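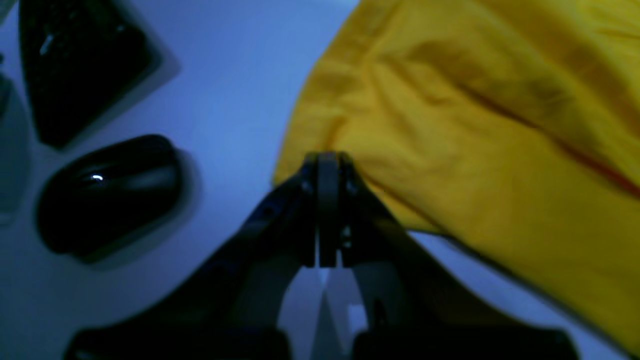

Yellow cloth and a computer mouse on a pale tabletop.

Prolport Goes Yellow for a Second Year of the Long Table Supper

(Prolport) Get your appetite ready, because the Long Table Supper is coming back to Aoun Street this June, and it's going to be a good deal longer than last time! The town council gave the street closing its okay at the start of the month, and sign-up sheets at the Nindik Market counter were filling before lunch.

If you missed the first one, the idea is simple. Aoun Street shuts to cars from the post office down to the river steps, tables go end to end along the center line, and everybody brings a dish big enough to share with the people on either side. Last summer there were 2 blocks of tables and a line of folks standing behind them with paper plates, happy as can be but wishing for a chair. This year the supper stretches to 7 blocks, taking in the whole run past the old feed store and the library lawn.

Yellow is the color again. Last year's red gingham looked great in the morning and rather less great after the chili, so the planning group put it to a vote over the winter and bright, plain yellow won easily. Neighbors have been cutting and hemming cloths at home since March, and the Drirkitz Mill shop has been selling its cotton ends at a nice low price to anyone sewing for the supper. A finished cloth should hang a hand's width over each side of a standard folding table. If yours comes out a little crooked, bring it anyway – once there's potato salad on top it will look wonderful.

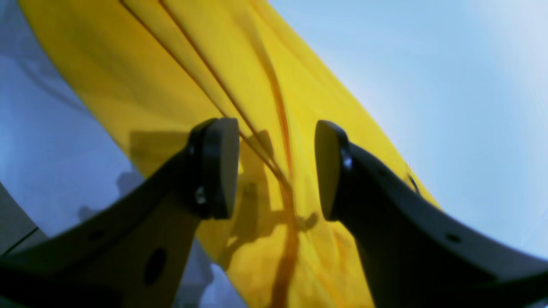

One longtime Aoun Street resident said the color hardly matters to her as long as the tables run past her porch this time, and that she has already promised her peach cobbler to both sides of the street.

Food sign-ups work a bit differently this year. Households on the north side are asked to bring a main dish, and the south side handles salads, breads and sweets. Anyone coming from outside the neighborhood can bring whatever they like best. Last year's supper famously ended up with 28 pans of baked macaroni (every one of them scraped clean, it should be said), and the sheet at Nindik Market now has a line where you can write down what you're making and peek at what everyone else has planned.

Music starts at 5 p.m. on the library steps, with the high school brass band opening and a fiddle group from the river road taking over once people sit down to eat. The band has been learning a batch of old dance tunes just for the evening, and anyone who has walked past the practice room lately can tell you they sound terrific. Dishes should be on the tables by 6. There will be lemonade and iced tea at both ends of the street, and the ice cream cart is coming back too, this time with 2 freezers.

The feed store lot will be open for parking, and the footbridge from the river road stays open until 10 p.m. so people can walk home the pretty way. Folding chairs are still badly needed. If you have a few in the garage, put your name on a strip of tape under the seat and drop them at the library's side door any evening that week after 4 p.m.

In case of rain, the whole supper moves one day later. Cloths can be left in the bin inside the front door of the Drirkitz Mill shop through the end of May, and the shop will lend out pinking shears and pins to anyone still finishing a hem.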